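Kitchen and packing hands wanted, Hovcombe
Posted 08/07/2024

Jilter is looking for 3 people to join our produce table at Hovcombe, and we'd love to hear from you whether you've worked in a commercial kitchen for years or have only ever chopped veg for your own family.

We put together mixed boxes of prepared and part-prepared fruit and veg for households around Hovcombe and out along the Bloxham road. Some people want everything whole. Plenty more want it peeled, cut down to a decent size and ready for the pot, and that side of the work has grown so much since May that the current crew can't keep up (a lovely problem to have, but our lunch breaks have suffered!).

What you'd be doing

Mostly washing, peeling, cutting and sorting. You'll take the ends off cucumbers, trim the tougher roots, check tomatoes for soft spots and set the pieces out in rows before they go into their boxes. We send out 60 boxes on a normal day and 100 before a long weekend. You'd have a go at every station in your first fortnight, and after that we try hard to put people where they're happiest. Some of us could peel all day. Others get twitchy after ten minutes and would much prefer to be packing.

Our customers are a mixed bunch and so is what they order. A single box might want cucumber in thick pieces, a tomato left whole and something starchy with the skin still on, so you'll need to read the order slip properly and not just go by habit. We care a lot about colour and freshness. If a cut face looks tired, it goes in the soup bucket. 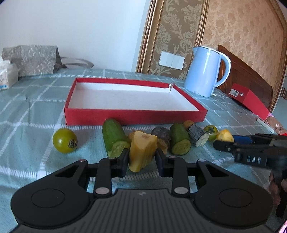
I'd never thought of myself as fussy about vegetables until I started on the Jilter table, one of the Bloxham crew wrote when we asked what to put in this ad. Tell them the first week is slow and that's fine, she went on, and tell them you go home with an opinion on how thick a piece of cucumber ought to be. She also wanted it known that the radio stays on and that new starters get a turn at choosing the station.

She's right about the slow first week. We'd much sooner you took your time and got a clean, flat cut than raced the person beside you.

Hours and pay

Shifts are 3 mornings a week, early start, finished by lunch. Extra mornings come up before long weekends and you're welcome to say no to them. Pay is hourly at the award rate with super on top, paid fortnightly. Aprons, gloves and peelers are supplied. Bring your own enclosed shoes.

You'll suit us if you

don't mind being on your feet
can follow a written order
are comfortable using a knife, or keen to learn
will speak up when something doesn't look right

A food handling certificate is handy, but we'll organise the training if you haven't got one. The cool room gets chilly, so a jumper under the apron is a good idea most of the year.

How to apply

Drop a short note in at the Jilter counter in Hovcombe, or leave it with the staff at the Nonder shop if that's closer. A few lines is plenty: tell us which mornings you can do, whether you've handled food before and what you like to cook at home. We read that last bit first. Everyone who applies will get a reply, and we'll invite people in for a paid trial morning as the notes arrive.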